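Rail corridor vs. sea for mid-value freight: is the transit time argument still valid?
Trade Routes & Infrastructure > Overland Corridors
20 replies

gaugebreak
Opening this because the corridor thread drifted into port politics again. My question is narrow. The Rimari dry port moved 1035 containers westbound last quarter according to the operator bulletin. The bulletin treats that as proof that shippers pay for speed. I don't think the number shows that. It counts boxes leaving the terminal, and it says nothing about what the shipper paid or what share of the rate was covered by the provincial subsidy.

If the subsidy goes, does the traffic stay?

lowdraft_k
Some of it stays. Electronics and auto parts have an inventory cost that justifies rail at close to the unsubsidized rate. Furniture and machine castings do not. The bulletin lumps them together under "general cargo," so you can't separate them from the outside.

The other problem is the eastbound leg. Empty returns are priced into the westbound rate whether or not the quote shows them.

gaugebreak
Agreed on empties. The lender's project appraisal assumed balanced flows by year 8. I have not seen anybody defend that assumption since it was published.

tariffline9
I'll defend part of it. The appraisal assumed balanced flows on the condition that the Brosuvora transshipment yard was finished with both gauges under one roof. The yard opened with half the planned crane capacity. You can't fault the flow forecast without first correcting for the missing cranes.

lowdraft_k
You can if the cranes were never the constraint. Eastbound demand is set by what the receiving market buys. A faster yard does not create buyers.

tariffline9
It changes the price at which they buy. Dwell time is a cost like any other. Kubiak Forwarding was quoting eastbound at a discount for months and still turned down bookings, and the reason given to customers was yard slots. That is a supply constraint.

gaugebreak
Do you have the Kubiak notice? I only have the rate sheet, and it lists a validity period and no reason.

tariffline9
I keep the printed notices in a folder at the office. I can type up the relevant section tomorrow morning. 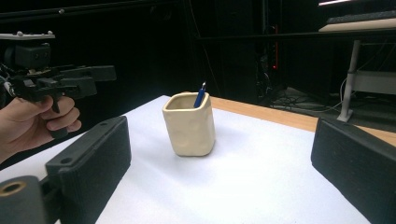

BROSUVORA, October
Customer notice, eastbound services. Bookings for the gauge-change yard are accepted subject to slot confirmation by the yard operator. Unconfirmed units will be held at origin. Storage at origin is charged to the shipper from the third day.

tariffline9
Typed from the paper copy. "Subject to slot confirmation by the yard operator" is the part that matters.

lowdraft_k
Thanks for typing it. I read it differently. Slot confirmation clauses are standard at any break-of-gauge point, and Wudetton used the same wording while its yard was running well below capacity. The clause moves the risk of delay onto the shipper. It doesn't establish that slots were short.

tariffline9
Wudetton is a border station with two operators. The clause there covers a customs handover.

lowdraft_k
The customs handover is a separate clause. Check section 4 of their conditions.

gaugebreak
Utilization would settle this. The only figure I have for Brosuvora is 98 percent, from a slide deck, and the deck does not say whether the denominator is installed or planned capacity. If it is installed, tariffline9 has a point. If it is planned, the figure can't be right with half the cranes.

tariffline9
Installed. It has to be.

gaugebreak
Probably – but I would rather see it written down. I have asked the yard operator for the monthly series.

ballast_sub
Reading along. Does the series include transit boxes that stay on the wagon and only change bogies? At some yards they are counted as lifts.

gaugebreak
Good question. I'll add it to the request and post the reply when it comes.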